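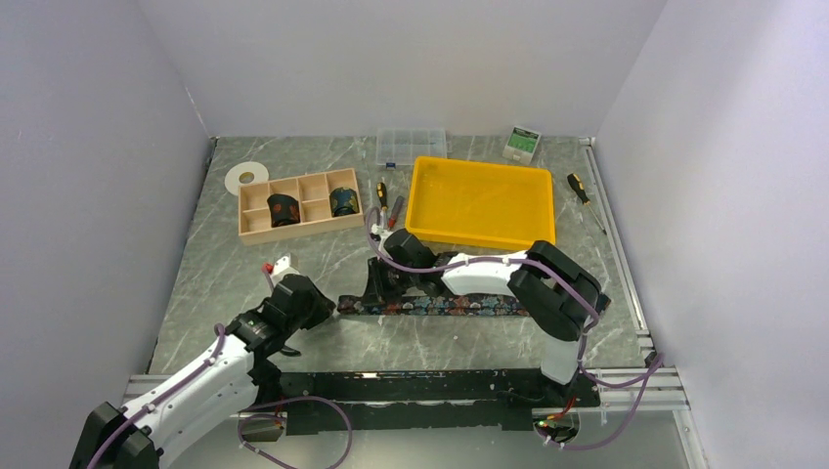 The floral strap, the six-section box and the rest of the table.

Strap Table: A Gallery for the Unconvinced

I have been making and mending straps for 21 years, and in that time I must have been told 1,000 times that everything would go better if I tidied up first. Bag straps, camera straps, a guitar strap now and then, all of it long and thin and forever sliding off whatever you put it on. The advice is nearly always to buy something with compartments in it. I have yet to be persuaded that the advice holds up.

I'm not against boxes. I own seven. What I doubt is the claim, repeated in every leaflet Erkness has ever put through my door, that a divided box changes how you work. In my experience it changes where you look for the thing you have lost.

Take the wooden box at the back. Six sections, light wood, decent to look at. Two patterned cups have gone into it, one upright and one on its side. Fine for cups, I suppose. But the long item on the table is the strap, with its dark pattern in blue, red and white, and a strap does not care for compartments. Fold it and you get a crease. Roll it and it springs open when you lift the lid. I hang mine over a dowel, which cost me next to nothing and has never needed a leaflet.

The white tape is lying flat next to the box and the screwdriver with the yellow and black handle is out on the table too. I make no complaint about either. My own tape lives on the table, and any tool I use more than twice in a morning stays where my hand falls. Liesl Hubmann, who taught me to set a buckle, kept a Sabatier knife on her bench for trimming ends and would not have dreamt of giving it a slot.

As for the clear organiser by the back wall, I had one of those in June, from Juda. Lovely for a week. You can see everything through it, they say, and so you can, provided you never fill it.

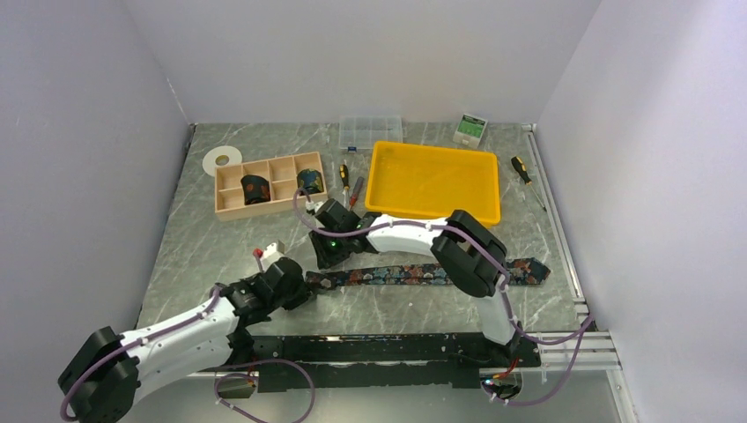
A strap wants its full length laid out sideways in front of you, with the pattern facing up, or you will stitch a twist into it and not notice until the customer does. That takes a wide table. I have tried it on a narrow one, with the spare end dangling, and the weight of the end pulled the whole piece crooked before I had the first pin in.

I do like the surface, I'll admit, though I came prepared not to. Grey with white veins sounds like a hotel bathroom. A dark floral shows up well against it, and that matters more to me than whether it looks like marble. My own table is brown and half my work is brown, and I have spent whole evenings patting about for the end of a strap.

Would I put a six-section box on it? Perhaps for buckles and sliders, one size to a section. Brimov sell sliders in bags of 1,000 and those do need to go somewhere. The strap stays out until it is finished. Then it goes on the dowel.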